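Supply Continuity Program, Phase Two
Progress report to the program sponsor
September 2022

1. Status

Phase two covers inbound supply to the Prundeo plant and the regional warehouse operated by Brurkirer. The work is on budget and slightly behind schedule. Supplier mapping is complete to the second tier. Route exposure scoring is complete for road and partly complete for rail. The alternate sourcing work has started, with one qualification closed and two open. The contingent business interruption review has not started and is moved to the next period.

The sponsor is asked for one decision, set out in section 6.

2. Supplier mapping

The supplier list taken from the purchasing system in April held 302 active vendor records. After duplicate records and dormant accounts were merged, the remaining vendors were sent the site questionnaire. It asks for the street address of each production site, the share of output that goes to Prundeo, the stock held in finished form, and the names of the supplier's own main sources for resin, steel strip and packaging.

Response was good among direct suppliers and weak one tier back. Several vendors gave a billing address in place of a plant address, which makes the record useless for hazard scoring. These were corrected by phone. A smaller group declined to name their own sources on grounds of confidentiality. For these we recorded country and river basin only, and the scores carry a lower confidence mark.

The main finding concerns molded inserts. Purchasing treats the three insert vendors as independent. Two of them buy the same grade of resin from one compounder, and that compounder ships from a single site inside a mapped flood zone. The third vendor has a separate resin source but lacks the press capacity to cover the other two. The insert family has been moved from moderate to high in the register.

3. Route exposure

Each lane was scored for flood, wind, ground shaking and single-point structures such as bridges, locks and tunnels. Scores were then weighted by the value of goods carried and by the number of days the plant can run on stock in hand.

Road lanes are finished. The highest score belongs to the lane from the Lestusine yard to the warehouse. It depends on one river crossing, and the signed detour adds 200 miles for loads above the posted weight limit. Drivers' hours rules turn that detour into a two-day trip. The warehouse holds enough stock to absorb one late load on this lane but not a week of them.

Rail scoring is held up by data. The carrier has supplied line maps but not the transfer points used when a line is closed. A second request was sent and acknowledged. If the data does not arrive by the end of next period, we will score rail from public maps and mark the results as provisional.

4. Stock and recovery times

Recovery time was estimated for every part family rated high. The method follows the phase one report: time to detect, time to decide, time to restart or switch, and time in transit. Buyers gave the first estimate and the supplier's plant contact gave the second. Where the two differed by more than a week, the longer figure was used.

For most families the stock in hand is greater than the recovery time. The exceptions are molded inserts, coated fasteners and printed cartons. Cartons are low in value and easy to overlook, but finished goods cannot leave the building without them, and the present vendor keeps the print plates at one address. A second set of plates has been requested at the vendor's quoted price.

Safety stock for inserts was raised at the start of the period. The increase takes 600 square feet of racking at the Brurkirer warehouse, charged at the standard monthly rate. The cost is within the contingency line and is shown in the attached ledger. Coated fasteners have not been raised, as shelf life limits the useful quantity.

5. Alternate sourcing

The alternate source for coated fasteners, Duangkaew, passed dimensional and salt spray testing and has been added to the approved list. Its first order will be kept small. The price is higher than that of the current vendor, and the difference is being treated as a continuity cost, outside the purchasing savings target.

Two qualifications remain open. The carton vendor has submitted samples, and color matching is under way. The insert vendor has tooling drawings under review and has asked for a tolerance change on one feature. Engineering has the request. No tooling money will be committed until the reply is in.

6. Decision requested

The tabletop exercise planned for this period was put back so that the insert finding could be built into the script. We request approval to run it in the next period with purchasing, warehouse operations and plant scheduling present. The exercise needs one full working day. The scenario is loss of the compounder's site for 7 weeks with the river crossing closed for part of that time. No added funds are requested.

7. Open risks

Staff turnover in purchasing has left the supplier contact list without an owner. Phone numbers were checked during the mapping work but will go out of date within a year unless the task is assigned.

The current property policy names direct suppliers by site. The compounder is a second-tier supplier and does not appear on the schedule. Whether a loss there would fall within cover for unnamed suppliers depends on wording that the broker has been asked to confirm in writing.

Rail data, as noted in section 3, remains outstanding. 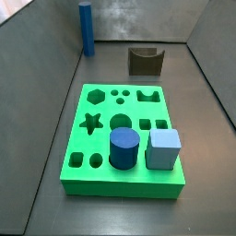 8. Work planned for the next period

Complete rail scoring, on carrier data or on public maps.
Run the tabletop exercise, subject to approval, and issue the action list.
Close the carton qualification.
Obtain the engineering reply on the insert tolerance and confirm or drop the vendor.
Start the contingent business interruption review, beginning with the waiting period and the supplier schedule.
Assign an owner for the supplier contact list.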